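A Place to Be Beginners: Xuân Khổng on Adult Literacy at the Mengal Center

16 October 2009

When the Mengal Center opened its adult reading program, it had one room, a secondhand chalkboard, and enrollment papers for 4 learners. This fall the program serves 74 adults in morning and evening sections. Xuân Khổng has directed it for most of that time. She met with the newsletter in her office on the second floor of the Randadis Building to discuss the program's methods, its finances, and her plans for the coming year.

Ms. Khổng came to adult education from the public library system, where she supervised the circulation desk at the Kavik branch. She recalled patrons who asked her to read their mail aloud.

"They would say they had left their glasses at home," she said. "After the third or fourth visit, I understood. I started keeping a list of classes to hand them, and the list was very short."

The program places each new learner after a private conversation and a brief reading passage. There is no written entrance test. Ms. Khổng removed the test in her first year, when she found that a number of applicants completed the telephone interview and then did not appear for the examination.

"A test on the first day tells a person that we are going to find out what is wrong with them," she said. "Most of our learners have had that done to them already, in school, for years. We can learn what we need to know by sitting down and talking."

Learners meet in small groups twice a week. The reading matter comes largely from daily life: leases, bus schedules, medicine labels, letters from a child's teacher. Groups choose their own topics after the sixth week. One evening section spent most of last winter on the state driver's manual, and another has been reading a mystery novel a chapter at a time.

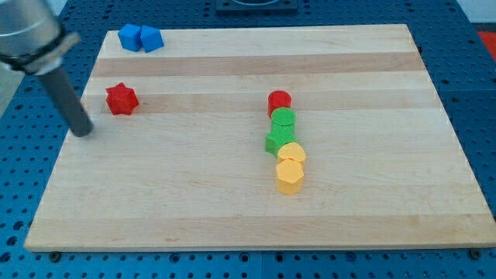 Costs and Support

The program charges no tuition. Its costs are met by the Center's general fund and by a grant from the Plendier Foundation, which was renewed in February. The grant pays for two part-time instructors and for books that learners may keep. The Center gave out 712 books in the last program year, a figure Ms. Khổng reports to the foundation along with attendance.

She is cautious about other measures. Funders often request reading levels before and after instruction, and the program supplies them, but she considers them incomplete.

"I have a learner whose score moved very little," she said. "In the same period he read a contract before he signed it, and he asked for a change in it. I do not have a column for that."

Asked what the program does poorly, Ms. Khổng answered without hesitation that it loses too many people in the first month. Work schedules change, child care falls through, and a learner who misses two meetings is often embarrassed to return. Instructors now telephone after a single absence. Of the learners who enrolled last year, 56 were still attending in the spring, and she would like that number to be higher.

Plans for the Year

A Saturday section will be added if space can be found. Ms. Khổng also hopes to begin a family hour in which parents practice reading picture books before taking them home. Several learners have asked for it.

"One grandmother told me she makes up the story from the pictures, and her grandson has begun to notice that it changes," she said. "She wants to read him the one that is printed there."

Adults who wish to enroll may call the Center during office hours or come to the front desk. No forms need to be filled out in advance, and staff will complete the registration card with the applicant in private. Tutors are asked to attend one orientation and to commit to a full term.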